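4. Preparar el puesto para un servicio de cocinero invitado

Este capítulo es para el restaurante o bar que recibe en su cocina a un cocinero de fuera durante una tarde. Se supone que ya ha leído el capítulo 3 (acuerdo con el invitado y reparto de la caja) y que el menú está cerrado. Si el menú todavía cambia, espere. Los pasos 4.3 y 4.4 dependen de él y tendría que hacerlos dos veces.

En todo el capítulo llamamos "casa" al local que recibe e "invitado" al cocinero que viene, aunque venga con un equipo.

4.1 Antes de empezar

Necesita lo siguiente:

- El menú definitivo, con un máximo de 4 platos pequeños.
- La hoja de alérgenos del invitado, firmada.
- Una copia del plano de la cocina, donde se vean los enchufes y las tomas de gas.
- El número de cubiertos que la casa acepta para el turno.
- Un responsable de la casa que esté presente desde la llegada hasta el cierre.

Nota: el responsable no puede ser la misma persona que atiende la barra. Lo hemos probado así en el Suson, con Cor Vermeulen en las dos funciones, y a las siete de la tarde ninguna de las dos se hacía bien.

4.2 Calcular las raciones

1. Tome el número de cubiertos aceptados. En los ejemplos de este manual usamos 53, que es la capacidad de la sala del Suson con la terraza cerrada.

2. Pregunte al invitado cuál de los platos piensa que se venderá más. Este plato se prepara para todos los cubiertos. En nuestro ejemplo son 53 raciones.

3. Para los otros platos, acuerde una cantidad menor y escríbala en la hoja de turno. No deje la casilla vacía con la idea de decidirlo después.

4. Añada la comida del personal. Se cuenta aparte y no sale de las raciones de venta.

5. Firme la hoja y entregue una copia al invitado.

Precaución: las raciones que no se han vendido no se guardan para el día siguiente, salvo que la hoja de turno lo permita para ese plato concreto. Una salsa fría con huevo no se guarda nunca.

Si el invitado es nuevo y la casa no conoce sus ventas, recomendamos un menú de tres platos. Es más fácil de explicar a los clientes y la cocina respira mejor.

4.3 Recibir la mercancía

El invitado puede traer su producto o pedir que la casa lo compre. Son dos procedimientos distintos y no conviene mezclarlos en un mismo turno. Si no hay otra solución, utilice dos hojas de recepción.

Cuando el invitado trae el producto:

1. Reciba al invitado por la puerta de servicio y no antes de la hora escrita en el acuerdo. El personal de la mañana todavía ocupa las mesas de trabajo.

2. Mida la temperatura de los productos fríos en el momento de descargar. El pescado y la carne picada se aceptan hasta 4 grados. Anote la lectura y la hora.

3. Pase los productos a los recipientes de la casa. Los envases de transporte no entran en la cámara.

4. Ponga en cada recipiente una etiqueta con el nombre del plato, el nombre del invitado y la hora de entrada. La etiqueta se pega en el lado y no en la tapa, porque las tapas se cambian de sitio durante el servicio.

5. Reserve para el invitado una sola balda de la cámara, mejor la segunda. Escríbalo en la puerta con rotulador borrable.

Cuando compra la casa:

1. Pida la lista al invitado con las cantidades en kilos o en piezas. No acepte "un poco de" ni "lo normal".

2. Haga el pedido al proveedor habitual. Nosotros trabajamos con Verbeke para la verdura y con Kosent para lo seco, pero el procedimiento es igual con cualquier otro.

3. Compruebe el albarán delante del repartidor. Si falta un producto, llame enseguida al invitado, que a lo mejor puede cambiar la guarnición si lo sabe por la mañana.

4. Guarde los albaranes en la carpeta del turno. Los necesitará en el capítulo 6 para la liquidación.

Precaución: no descuente nunca del pago del invitado un producto que no esté en un albarán. Es la causa más frecuente de discusión y casi siempre por importes pequeños.

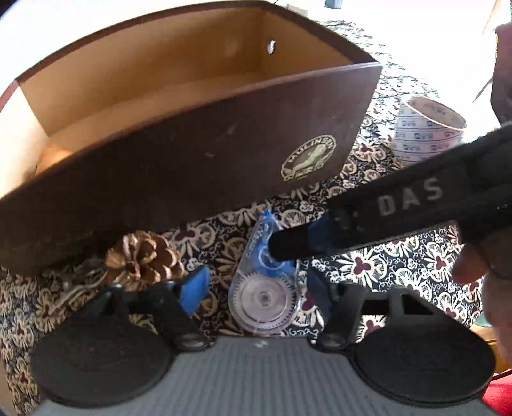
4.4 Montar el puesto

El puesto del invitado es la parte de la cocina que utiliza solo él durante el turno. Puede ser una mesa con una placa o la mitad de la línea caliente. En los dos casos el orden de montaje es el mismo.

1. Vacíe y limpie la superficie. Retire también lo que cuelga encima: cazos, pinzas, rollo de papel.

2. Marque los límites del puesto con cinta de color. Parece una cosa de niños, pero cuando hay mucha prisa todos dejan las bandejas donde encuentran sitio.

3. Conecte los aparatos del invitado, uno después del otro. Espere un minuto entre cada conexión y mire si el diferencial aguanta. En el plano debe estar escrito qué enchufes comparten línea.

4. Encienda la placa o la plancha 20 minutos antes del primer pase.

5. Coloque la vajilla a la izquierda del pase si el invitado es diestro, o a la derecha si es zurdo. Pregúntelo.

6. Ponga un plato terminado de cada clase sobre el pase, como muestra para los camareros. Déjelo allí hasta que todos lo hayan visto y después retírelo.

7. Compruebe que la hoja de alérgenos se puede leer desde el pase sin entrar en la cocina.

Nota: las freidoras de mesa consumen mucho más de lo que la gente imagina. En el Pritov saltó la luz de toda la barra a mitad del turno con una freidora y un horno pequeño en la misma regleta. Desde entonces las regletas no están permitidas en el puesto del invitado.

Precaución: no se pueden conectar bombonas de gas del invitado dentro de la cocina. Si su plato necesita llama y la casa no dispone de ella, hay que cambiar el plato.

4.5 Informar a la sala

Reúna a los camareros media hora antes de abrir. La reunión dura diez minutos y la dirige el invitado, con el responsable de la casa a su lado.

1. El invitado explica cada plato en dos frases: qué es y cómo se come.

2. El responsable lee en voz alta los alérgenos. Se leen aunque el equipo haya trabajado antes con el mismo invitado.

3. Se acuerda cómo se anuncia que un plato se ha terminado. La forma más segura es escribirlo en la pizarra del pase y además bloquearlo en la caja.

4. Se prueban los platos. Una cucharada para cada persona es suficiente.

5. Se decide quién contesta a los clientes que piden la carta normal. Algunas casas la mantienen entera y otras solo dejan las ensaladas y las patatas. Las dos cosas funcionan, pero el cliente debe saberlo al sentarse y no cuando ya tiene la bebida.

Roos Brouwer, que lleva la sala del Suson, prefiere que los camareros escriban ellos mismos los nombres de los platos en su libreta, sin fotocopia. Dice que así los pronuncian mejor. Lo dejamos a la elección de cada casa.

4.6 Durante el turno

Se abren los pedidos a las cinco de la tarde. Durante la primera media hora deje entrar las mesas poco a poco, aunque la gente espere en la puerta — el invitado todavía está aprendiendo dónde están las cosas.

- Si los platos tardan más de lo acordado, pare la entrada de comandas nuevas durante cinco minutos. No quite un plato de la carta por este motivo.
- Si falta personal en el puesto, la casa puede prestar un ayudante. El tiempo se anota en la hoja de turno, con hora de comienzo y de fin.
- Si un cliente devuelve un plato, el responsable habla primero con el cliente y después con el invitado. Nunca al revés, y nunca los tres juntos en el pase.
- Si el invitado quiere salir a saludar, que salga cuando la última mesa ya tiene su comida.

Nota: las propinas dejadas en la mesa siguen la regla de la casa. Las que se dan en mano al invitado son suyas.

4.7 Desmontar y cerrar

1. Apague los aparatos del invitado y desenchúfelos. Déjelos enfriar antes de moverlos.

2. Retire de la cámara todos los recipientes con el nombre del invitado. Decida con él, recipiente por recipiente, qué se tira y qué se lleva. Lo que se lleva sale en envases suyos.

3. Filtre el aceite o deséchelo en el bidón. Si el invitado ha frito pescado, el aceite se desecha siempre.

4. Limpie la superficie, la pared de detrás y el suelo bajo el puesto. Quite la cinta el mismo día, que al día siguiente deja pegamento.

5. Cuente con el invitado las cucharas, las pinzas y los cuchillos. Los cuchillos del invitado llevan normalmente una marca, pero las pinzas son todas iguales y se pierden.

6. Rellene la última parte de la hoja de turno: raciones vendidas de cada plato, raciones tiradas, incidencias. Firman las dos partes.

7. Imprima el cierre de caja por familias y grápelo a la hoja.

Precaución: no haga la liquidación esta misma noche. Con el cansancio se cometen errores y luego es desagradable corregirlos. El plazo y el cálculo están en el capítulo 6.

4.8 Problemas frecuentes

El invitado llega tarde. Espere hasta la hora límite que figura en el acuerdo. Pasada esta hora, la casa abre con su carta normal y el invitado puede incorporarse en el segundo pase, si el responsable lo ve posible.

Un plato se termina demasiado pronto. Anótelo, pero no improvise un sustituto. Un plato nuevo no tiene hoja de alérgenos.

Las cantidades de la caja y de la hoja no coinciden. Revise primero las comidas del personal, que a menudo se marcan como venta. Después revise las invitaciones.

El invitado pide más espacio a mitad del turno. Se puede mover la cinta solo con el acuerdo del jefe de cocina de la casa. Ehsan Kazemi, con quien hemos revisado este apartado, aconseja ofrecerle primero un carro con ruedas, y en la mayoría de los casos con el carro basta.

La hoja de turno en blanco se encuentra en el anexo B. Para varios invitados en una misma tarde, pase al capítulo 5.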